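Cladlow Household Grasping Set

Summary
The set holds 1601 demonstrations recorded with hand-held grippers in furnished homes. It supports the study of how a policy learned from people transfers to a robot arm. Drinking vessels appear both upright and lying on their sides, on soft bedding as well as firm surfaces.
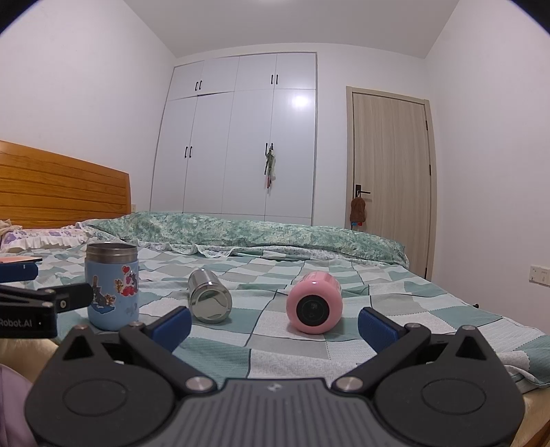

Known limits
Shiny metal gives poor depth estimates - users should check these episodes before training.

Contact
Moushumi Bandara, Cladlow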